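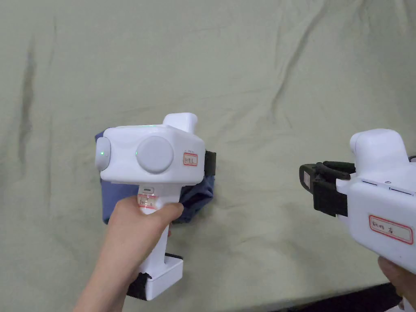 Left handheld drops out of sync mid-fold, LEDs stay green

sumus_bench
Mar 9, 2023
Pair of handheld grippers, cloth folding demos. After nearly 50 episodes the left unit's jaw width channel freezes at its last value. The jaws still open and close by hand, the status LEDs stay green and the logger reports no error. Power cycling clears it. We lost 14 episodes before anyone plotted the width. Firmware is the January build from Tedarel.

Starkidix
Encoder cable. It flexes where it enters the housing and the connector backs out. Reseat it and put a dab of silicone on it.

sumus_bench
Reseated before posting. Same fault 2 hours later.

Borbély
I doubt it is the cable. A loose connector gives you noise or zeros, and a held last value is what the driver does when its read times out. Check the timestamps on that channel, not only the values.

Starkidix
Depends on the encoder. Ours held the last value with the plug half out.

Ostap Kravchuk
Agree with Borbély. On the January build the LED only shows that the main board is powered and paired. It says nothing about the encoder bus. The read timeout is 200 ms and there is no retry after it trips.

sumus_bench
Timestamps on the width channel stop at the freeze. Pose carries on as normal. So the timeout, then.

Starkidix
Something still has to cause the first timeout. I would swap the left and right cables before blaming firmware.

Borbély
Fair, do that as well. In the meantime have the logger abort the episode if the width goes stale – do not rely on the operator noticing while both hands are busy with the cloth.

sumus_bench
Abort added, cables swapped. Will run another 50 and post which side stops.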